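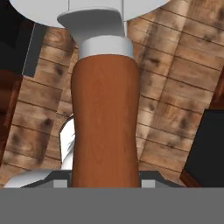

How fine should coffee be ground for a moka pot?

A little coarser than espresso, close to table salt. Any finer and the pot struggles and the cup goes bitter, and once you get up toward drip coarseness it tastes like brown water.

Tingate Hand Grinder review
Jan 17, 2026

I have owned bad hand grinders. I had one with a ceramic burr that wobbled so much it made powder and gravel in the same turn, and I used it for far too long out of pure stubbornness. So when my neighbor Gilles Aubert lent me his Tingate for a weekend I was ready to be polite about it and hand it back. I ordered my own on Sunday night.

The Tingate costs $70, puts steel burrs in a metal tube, and comes with a folding crank and a screw-on cup at the bottom. You get a small brush in the box, plus a drawstring bag that I have never used. It weighs 286 grams on my scale with the cup on and no beans in it. I had expected something heavier from the look of it, and it slips into a jacket pocket without dragging the jacket down (I tried).

Grinding

It's so smooth! That was the first thing I noticed and it's still the thing I like best. The crank runs on two bearings and there's hardly any side play, so you can go at a steady pace without that lurching feeling when a bean gets caught. Medium roasts go through with next to no effort. Very light roasts are more of a workout, and I do have to clamp the body against my hip for those, but my wrist has never complained.

The adjustment ring is under the cup and clicks clearly. Zero is where the burrs touch, and you count up from there. For the moka pot I sit at 10 clicks and leave it alone most of the week. If I'm making pour-over for guests I open it up a good deal, and going back again afterward takes a few seconds. The numbers on the ring are tiny and pale, which is my biggest complaint about the whole thing. I put a dab of nail polish on my moka setting and that fixed it.

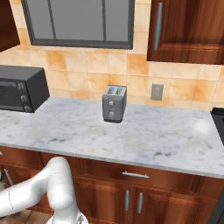 The grind itself is very even for the money. I sifted a batch through a tea strainer next to a batch from my old electric blade grinder, and the difference was almost funny. The blade grinder left dust all over the saucer. The Tingate left a thin ring of it. In the cup you get more of the sweet end of the coffee and much less of that ashy taste at the back of the throat, and I've been buying cheaper beans lately because the grinder gets so much more out of them.

Static is there, mostly on dry winter mornings. One drop of water stirred into the beans before grinding takes care of nearly all of it. Do that before you load, never after.

Cleaning

Unscrew the ring, lift out the inner burr, brush everything down, put it back. I do it every other Saturday with the radio on. There's one small spring and it will jump, so work over a towel. No water on the burrs, please. 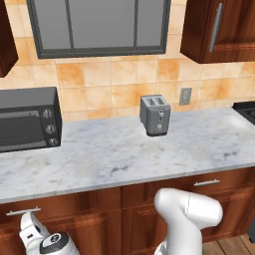

Where you grind matters more than the manual lets on. I used to do it standing right up against the wall, tapping the cup out as I went, and the finest grounds end up in places you don't think to wipe. A smooth, polished marble counter like this one is lovely for it, you can sweep the whole lot into your palm with the side of your hand. Square tile with light grout lines is the part to watch, because coffee dust loves a seam. I now step back, grind over the sink, and tap the cup once at the end. Much less mess, and the brush stays by the beans where I can reach it.

How it compares

Before buying I also borrowed a Bresimis from my friend Dušan Šindelář, who makes espresso and takes it very seriously. The Bresimis is the better espresso grinder, no question, with much smaller steps between settings. It's also bulkier, and the lid fits so tightly that I needed a rubber jar opener for it. For moka and pour-over I couldn't taste enough of a gap to pay extra. The Clastine is cheaper and perfectly fine if you only brew French press, but the crank knob came off in my hand on the second try.

Who should get one

Anybody who makes coffee for one or two people and doesn't mind a minute of cranking. If you brew a full pot for a family every morning, get an electric one and be happy. The bean chamber is small and refilling it gets old fast.

I've had mine since May and it gets used every day. The wood knob has darkened a little where my fingers sit. Gilles says his did the same.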